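Perguntas frequentes: demonstrações com tecidos

Esta página reúne as dúvidas de quem começa a gravar demonstrações por teleoperação na célula Bedby. A tarefa de base é a toalha: pegar pela borda, abrir, dobrar e soltar. Quem já passou pelo módulo Bangate pode ir direto para a parte de gravação.

Antes de começar

Onde devo fechar a garra?
Na borda branca costurada, ou o mais perto dela que conseguir. Aproxime a garra aberta, com os dedos bem afastados, e corrija o ângulo pela câmera do punho antes de descer.
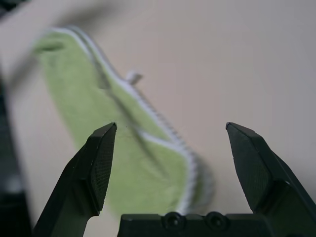 Quanto tempo dura uma sessão?
Cada sessão tem 15 minutos, seguidos de uma pausa. Depois de três sessões o operador troca de posto.

Preciso saber programar?
Não. O operador move os braços com os comandos manuais, e o programa Brulov grava as posições e o vídeo. Quem quiser consultar os arquivos encontra tudo na pasta do turno.

Posso usar os dois braços na mesma pegada?
Pode. O tecido felpudo se enrola sobre si mesmo, e com um dedo por baixo e outro na dobra da borda fica mais fácil ver o que está preso. Evite puxar pela etiqueta.
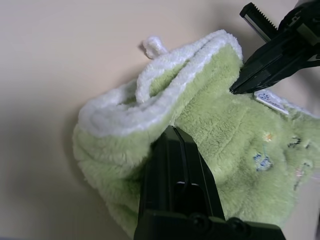 Durante a gravação

O que faz o braço que não está segurando a toalha?
Fica aberto e parado sobre a mesa até chegar a vez dele. Com o braço esquerdo, pressione um canto do tecido contra o tampo; com o direito, espere fora do monte. Movimentos sem propósito também são gravados e acabam aparecendo no treino.

Errei a pegada. Paro tudo?
Continue, se der para corrigir em uma ou duas tentativas. As correções são úteis. Se a toalha cair da mesa, encerre o episódio e marque-o como descartado.

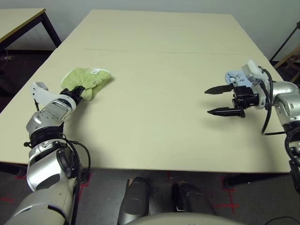 Como sei que posso levantar?
Olhe a câmera do punho. As pontas dos dedos devem estar juntas, com a borda presa entre elas e o resto do pano pendendo livre. Suba devagar: a imagem do tecido borra com facilidade quando o braço acelera. 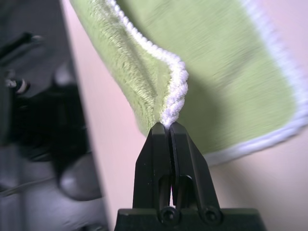
Depois da gravação

Quantos episódios já existem?
O conjunto da toalha tem 3.867 episódios, dos quais 3.000 estão revisados. Outros 46 aguardam nova anotação por falha de sincronia entre as câmeras.

Quem revisa?
Crescencio Sotomayor faz a revisão e devolve os comentários pelo sistema Berchtold. Episódios devolvidos não contam contra o operador.

Posso apagar um episódio meu?
Só a revisão apaga. Marque o episódio e escreva o motivo no campo de observações.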